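Girnham Project: Care and Setup of a Pair of Hand-Held Grippers
Student report, 26/10/2024

3. Setup

Our group looked after the two grippers used for the garment folding trials. Both are parallel grippers with blue finger pads. The job was to keep the fingers closing evenly on soft cloth, and knitwear was the hardest case. A fluffy sweater gives very little resistance, so a small error in the linkage shows up as a missed fold.

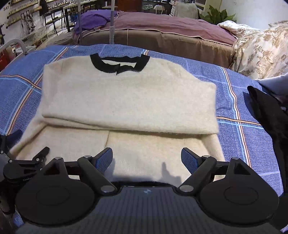 Before each session we tightened the pivot screws in a fixed order, left arm first, then opened and closed the fingers 14 times with nothing between them. If one pad reached the center before the other, we loosened that arm and started over. Our first check sheet, from September, left out the mounting screws. We added them as line 9 after an arm worked itself out of line at Sevton.

4. Cleaning

Lint was the main problem. Long fibers wrap around the pivots and build up at the edges of the pads. We cleaned both grippers every 70 grasps, using a soft brush on the linkage and a damp cloth on the pads. Solvent made our spare pads sticky, and we stopped using it.

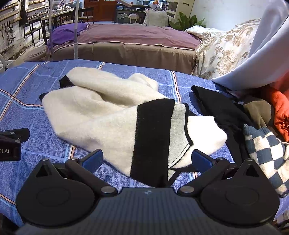
5. Results

We logged 324 grasps on knitwear and plaid bedding. Most misses came late in a cleaning interval, and most were on folded edges where the cloth is doubled.

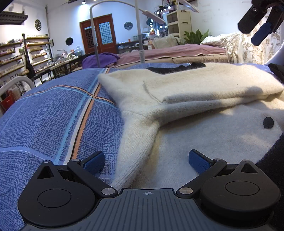
A shorter interval for fluffy knits would probably help, but we did not have time to test one. The spare pads and the check sheets are in the Skanico box on the Mtshali shelf.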